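Home Kitchens Floors Plumbing Ask Log in

Dull spots on white marble island, sealed, four months old, is this my life now

Asked by Kane Pirihi, 24 October 2019
14 shares 3 answers

We moved into a house in Gilchrist in June and one of the reasons we bought it (the main reason, if you ask my wife) was the kitchen island. White marble, polished, put in by the sellers right before they listed. I should have asked myself why somebody would install a nice thing and leave before using it.

The problem is dull spots. They aren't stains in the sense of having a color. If I stand at the sink and look straight down I can't see a thing wrong. If I sit at the end near the window at breakfast, with the light coming in low, it looks like something with wet feet has been walking around all night. There are rings, there are drips, and there is one long smear that I am fairly sure dates to a lemon vinaigrette I made in August. I have stopped making the vinaigrette. The spots have kept coming. 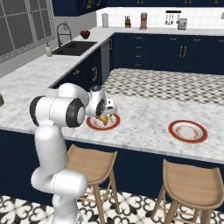
Croissant on a red-rimmed plate, white marble island.

The sellers left us half a bottle of sealer, a brand called Clesovel, and a note saying the stone was "fully sealed and worry free." I put on another coat myself in September to be safe. Water beads up on it beautifully. Then I set down a glass of orange juice with a wet bottom, went to answer the door, and came back to a new ring. So either the sealer is no good or I put it on wrong, and I followed the bottle to the letter, including the part about opening a window.

Things I've tried: dish soap, warm water, a "stone spray" from the hardware store, rubbing hard. I also tried vinegar on one spot because a video told me it cuts through hard water film. It made a bigger spot.

I had a guy from Rokmont come look at it. He was here for six minutes. He quoted me $700 to rehone the whole top, then mentioned on his way out the door that it would probably look the same again in a year "depending on lifestyle." I did not care for that.

So what I want to know is:

Is this a bad sealing job, and should I strip it and start over?
Can I fix the spots myself without making the vinegar mistake again at scale?
Do people with marble just not eat?

Edit: yes, I'm sure it's marble. The guy checked. That was one of the six minutes.

3 answers Sort: best oldest newest

Chantal MacPherson
41 found this helpful

Your sealer is fine. You're asking it to do a job it doesn't do, and the label people are happy to let you go on thinking so.

There are two separate kinds of damage on marble and they get lumped together constantly. A stain is something soaking down into the stone: oil, coffee, red wine, the rust ring from a shaving cream can. A sealer slows that down by filling the pores. What you've got is etching. Marble is mostly calcium carbonate, acid eats calcium carbonate, and the place where it has been eaten no longer reflects light like the polish around it. Juice, lemon, vinegar, tomato, wine, soda, a lot of bathroom sprays. It happens at the surface, it can happen in a minute or two, and an ordinary sealer sitting in the pores can't do much about it. You can bead water on it all day long.

So don't strip anything. Wait until water stops beading and soaks in and darkens the stone, then reseal. On a polished top that might be a year or it might be several.

And please stay away from the vinegar. I know about the video. I think everybody with a stone counter has seen the video.

On fixing the spots, it depends how deep they go. Close your eyes and run a fingertip over one. If you can't feel where it starts, it's a light etch and you have a fair shot at it yourself with marble polishing powder. Get one that says marble on it. The granite stuff is a different product and won't do what you want. The way I do it:

Wash the area with plain pH-neutral cleaner and rinse it well. Sprinkle on a small amount of powder, add water until it's a loose paste, and work it with a damp white cloth in small circles, leaning on it. Keep it wet. Give it a few minutes, wipe, rinse, dry it completely, and look at it from your bad breakfast chair, because looking from above will lie to you. Repeat if it's better but not gone. Work a little past the edge of the spot or you'll end up with a shiny island in a dull lake, or the other way around.

Start somewhere dumb. Back corner, under the toaster, wherever. The first one I ever did was dead center and I got to admire it for six years.

If you can feel the edge with a finger, powder probably won't be enough and you're into abrasive pads. People will tell you to take an 800 grit pad to it and go up from there. You can. But bringing a spot back to a full polish by hand is slow, and it's very easy to leave a patch that's a slightly different shine from everything else, which you'll then notice for as long as you own the house.

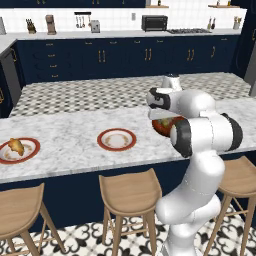 The other road is to quit chasing the polish. Have the whole top honed to a matte finish. It will etch exactly as much as before, but a dull mark on a dull surface is hard to find, and most of what bugs you is the contrast. Go back to your Rokmont guy and ask whether the $700 was for honed and left honed, or honed and then polished back up. Those are different amounts of labor and I'd be a little surprised if he said which. If it's the first one, I'd think about it seriously. If it's the second, he's right about the year, and he's right about lifestyle too, though he could have waited until he was in the truck.

Day to day: tray for the oil and vinegar bottles. Cutting board under anything citrus, and by under I mean the lemon doesn't touch the counter even on its way to the board. Coasters if you have the kind of family that uses coasters. I don't. Wipe spills right when you see them and use water, then dry it. Skip the all-purpose sprays, a lot of them are acidic, especially anything that brags about soap scum or lime.

As for your third one, my grandmother had a marble top in the back of a bakery for most of her working life. It looked like the surface of the moon and people asked to buy it off her.

3 comments

Kane Pirihi: Fingertip test done. Most of them I can't feel. The vinegar one I can feel with a sock on.

Chantal MacPherson: Leave the vinegar one for last, or put a fruit bowl on it.

Kane Pirihi: The fruit bowl has lemons in it. I'm going to go look at the bottom of the fruit bowl.

guttonroad_dave
9 found this helpful

Mostly agree with the above but there ARE coatings that stop etching. They aren't sealers, they're a film, or else a hard treatment a pro puts on top of the stone and cures. We had the film on our last place on Gutton Road. It worked. We spilled everything on it. Downsides are it cost more than rehoning (our quote was $800 and that was just for the one section by the stove), you can see the edge of it if you know where to look, and you can't put a hot pan on it. Also it feels like touching a very expensive phone. My wife said we might as well have bought the fake stuff, and I didn't have an answer ready.

If you go that way, make sure they fix the etches first. They get trapped under there otherwise, like a bug in amber.

1 comment

Chantal MacPherson: Fair, I left those out. I'd ask how it comes off before I asked how it goes on.

mapleleafmike77
2 found this helpful

Get quartz. Had marble, got quartz, never think about it. Toothpaste also works on the spots, I've heard.

2 comments

Chantal MacPherson: Please don't use toothpaste.

mapleleafmike77: I said I'd heard it

Kane Pirihi
Marked as resolved by asker

Update for whoever finds this while sitting at a low angle to their own counter. Ordered the powder, started under the toaster as instructed. The first spot took three rounds and came out well enough that I had trouble finding it again afterward, so I moved on to the vinaigrette smear. It's better. Not gone, but I'd have to point it out to you, which I've been told to stop doing when people come over.

Called Rokmont back. The $700 was for honed and then polished. Honed and left alone is less, but he wouldn't give me a number over the phone, he'd have to come out and see it. I reminded him he'd seen it. He said that was a different visit. We're holding off until spring and I'll see how many new ones turn up. The orange juice now lives on a tray. The vinegar spot lives under a bowl of apples, no lemons.

Share Save Report

Related: Rust ring on bathroom marble Is my granite really granite How often to reseal a shower bench

Contact us Terms Privacy Copyright 2019 Back to top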